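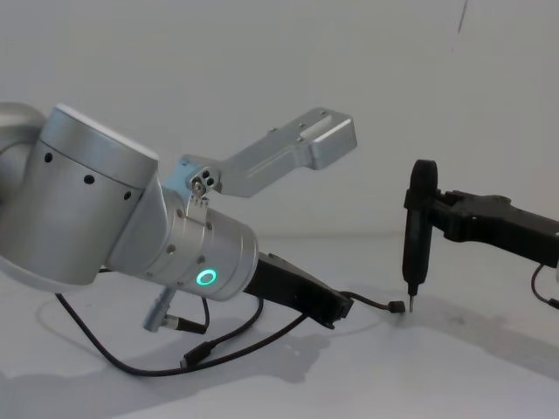 Un cable negro y su clavija, sobre la mesa.

Última actualización: 2019-10-06

Aleksandra Zieliński lleva desde marzo clasificando los cables de Beaudoin, en Pornden, y asegura que el trabajo se paga solo. Yo llegué con dudas y me marché con casi todas.

«La gente guarda cables por miedo», dice. «Abres un cajón y hay 50, todos negros, y ninguno lleva etiqueta». Su inventario suma 2.874. Le pregunto cuántos se habrían echado de menos si alguien los hubiera tirado sin mirar. Se lo piensa. «Menos de 200», admite, y añade que el problema es saber cuáles.

El método consiste en estirar cada cable, mirar la clavija, probarlo y atarlo con una cinta que lleva fecha. Nada que no haga cualquiera en su casa una tarde de lluvia. Zieliński insiste en que el orden de los pasos importa. «Si enrollas antes de mirar el extremo, lo vas a desenrollar otra vez. Lo he visto hacer mil veces».

Imad Chamoun, que compra material para la misma casa, se muestra menos entusiasta. «Me dijeron que dejaríamos de pedir cables. Hemos pedido más», cuenta. Zieliński lo atribuye a que por fin se sabe lo que falta. Puede ser. También puede ser que las cintas, que vende Dumedis, tengan que gastarse en algo.

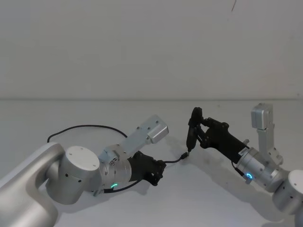 Donde sí me convence es en lo de las clavijas pequeñas. «Tira siempre de la clavija, nunca del cable», repite, y reconoce que ella misma estropeó unos cuantos al principio por ir con prisa. Del enrollado apretado tampoco quiere oír hablar: prefiere una vuelta ancha, aunque ocupe más sitio en la caja.

Le pido una cifra de ahorro – la que sea – y contesta que todavía es pronto. Para la siguiente fase, en Kedolmont, tampoco hay presupuesto cerrado. «Pregúntame cuando terminemos», dice. No me da fecha.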